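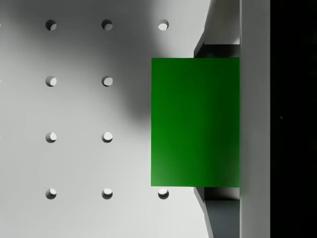 White board with a green block, top view.

Buying a house to let in Palma – worth it?

orla_q
Looking at a two-bedroom row house in the old part of Palma, 105 square meters over two floors. The agent, Lelby, says short lets would pay for it. Roof is sound but the wiring is old. Anyone rent out there?

decha.p
I have one two streets over. July and August are full, December is dead. Check the license before you offer anything.

narnus80
Disagree on December. Mine was booked most of it – I let by the month to people working nearby. Less per night, far less cleaning.

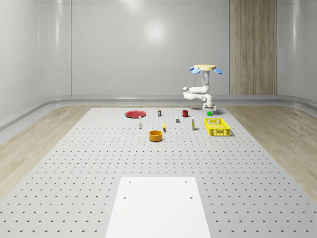 Rewiring is the bigger question. Mine meant opening every wall on the ground floor, and the stone ones took the longest.

decha.p
Monthly is fine if you never want to use the place yourself. I do.

orla_q
License is in the seller's name. Lelby says it transfers.

S Duangkaew
It didn't with mine. Ask the town office, not the agent. They open at nine on Tuesday.

orla_q
Will go Tuesday and post what they say.

This site uses cookies. By continuing you accept our cookie policy.
Last updated: December
Contact | © Grostine Property Forum | Back to top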